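Power back on in Tastora after Sunday outage, rebate forms due by end of June

Lights came back for the last homes in Tastora just before 9 p.m. Sunday. Utility Van Beek says 2553 customers lost service when a feeder failed at the Plondum substation shortly after 3 in the afternoon. No injuries reported. One kitchen fire on Ullex Street, put out by the homeowner before the engine got there.

Most of the calls to the town line since then are about two things. Who pays for the spoiled food, and is it safe to plug everything back in. 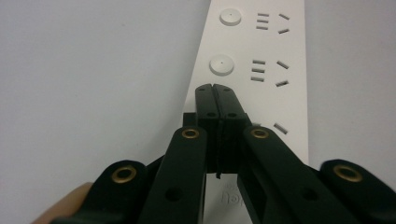
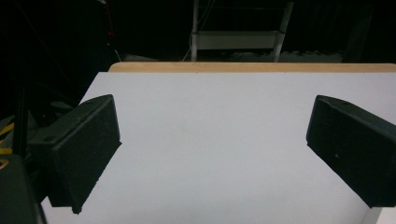
On the first one, Van Beek is offering a flat credit of $18 to any household that was out more than four hours. That covers 1137 addresses, mostly north of the rail line and the streets behind the middle school. Credit is not automatic. You have to fill in a form, online or paper, and it has to be in by the last day of June. Paper forms are at the library front desk and at the Van Beek pay window on Mill Road, open till 4:30.

Food claims are separate. Company wants a list and receipts "where available." A photo of the fridge contents is fine if you took one before you threw things out. If you didn't, write the list from memory and sign it. Claims over $150 go to an adjuster and that could take until August.

Town manager Nathalie Smits called the credit "a start" and said she would be asking for more at Tuesday's meeting with the utility.

"Eighteen dollars is a pizza," Smits said. "People lost a freezer full of meat. We had folks on oxygen driving over to the fire station to sit in the hallway by an outlet. I want to know why the backup feed took as long as it did."

The backup feed is the part that has people mad. Plondum is supposed to have two lines in. When one goes the other picks up the load, that was the pitch when rates went up two years ago. On Sunday the switch didn't close. A crew had to come from the Ullex yard, 40 minutes out, and close it by hand, and then it tripped again on the first try because everybody's air conditioner came on at the same moment. Service came back in blocks after that - downtown at 6:10, the hill streets a little after 7, the north side last.

Cosimo Valentini, operations supervisor for Van Beek in the Tastora district, said the switch had passed its inspection in the spring.

"It was tested, it closed, it was signed off," Valentini said. "Sunday it did not close. We've pulled the control unit and it's on a bench right now. I don't have an answer yet and I'm not going to guess at one."

He would not say wether other substations use the same unit. Asked again, he said the company was "looking across the system."

On the second question, plugging back in. The fire department says the Ullex Street fire started at a toaster oven that had been left switched on when the power dropped. Somebody was making lunch, power quit, family went out to the lake. Power came back and so did the toaster oven, with a bread bag sitting on top of it. Damage was to the counter and one cabinet.

Advice from the department, same as after the March storm:

Turn off anything that heats. Stove, oven, iron, space heater, hair tools. Go check them now if you left the house while the power was out and haven't looked since.

Leave one lamp on so you know when it's back.

Wait ten minutes or so after power returns before you start the big stuff. AC and fridge first, then the rest.

No heaters or air conditioners on power strips, ever. Straight into the wall.

A strip that feels warm, smells, buzzes or has a brown mark by a slot goes in the trash. Don't tape it. Don't give it to your kid for college.

Don't plug a strip into another strip. Firefighters found that in 3 of the homes they visited on welfare checks Sunday night, one with a window unit at the end of the chain.

A plain power strip gives you more outlets and that is all it does. It won't stop a surge unless the package says surge protector, and even those wear out. The department says to replace one after any big hit, or if the protection light is out. If you can't remember when you bought it, it's probably time.

Generators, since there were several running Sunday. Outside, well away from doors and windows, and never in the garage even with the door up. Two households on the north side had carbon monoxide alarms go off. Both had the generator on the porch. Everyone got out fine. And do not run one into a wall outlet to feed the house, it can kill a lineman up the street. Crews found one hooked up that way and had words with the owner.

Food, quick version. Fridge is good for four hours if the door stayed shut. Full freezer 48 hours, half full 24. If it still has ice crystals you can refreeze it. Milk, deli meat, cooked leftovers that sat warm more than two hours, toss. Don't taste it to find out. The transfer station is taking spoiled food free through Saturday, bag it twice please, and no sticker needed.

Businesses got it worse in some ways. The bakery on Main lost a full walk-in. The ice cream window at the park gave away what it had by 5 and closed. The pharmacy moved its refrigerated items to the clinic, which has its own generator, and if you're waiting on insulin or another cold prescription call before you drive over. Most are already back on the shelf.

Business losses aren't covered by the $18 credit or by the food claim form. Van Beek says commercial customers need to call their account rep. Several owners said Monday they did not know they had an account rep. Number is on page two of the bill, bottom left, small print.

The water plant ran on its diesel the whole time and there is no boil order. There was a rumor about one going around Sunday evening. It was wrong. Some north side houses had low presure for an hour or two and maybe some cloudy water, run the cold tap till it clears.

Traffic signals at Main and Mill and at the school are working. The one by the feed store is still flashing red and has to be reset by the state, so treat it as a four-way stop. It's been ignored by plenty of drivers so far. Police have written tickets.

Residents who depend on medical equipment at home can sign up for the utility's priority list. It gets you a phone call ahead of planned work and puts your address in front of the crews in an outage, though it doesn't promise you get power first. Needs a doctor's signature. Smits said the list had only a handful of Tastora names on it before Sunday and the town will help anybody who wants to fill out the form, come by the office or call and someone will read it through with you over the phone.

The fire station will open as a charging and cooling spot again if there's another long outage. Bring your own cord. Pets okay in carriers.

Another short interruption is coming. Van Beek plans to put a replacement control unit in at Plondum overnight, sometime after 1 a.m., and says to expect the power to blink once or twice, a few minutes at most. Date not set. The company says it'll send a text the day before to customers who have signed up for alerts, and the town will post it too.

Tuesday's meeting is at 7 p.m. in the school cafeteria, moved from town hall to fit more people. Valentini is expected to be there. Public comment is at the end, two minutes each, sign up at the door.

Update: The library says it has run out of paper credit forms. More will be there by noon tomorrow. The online one is working again after being down most of the morning.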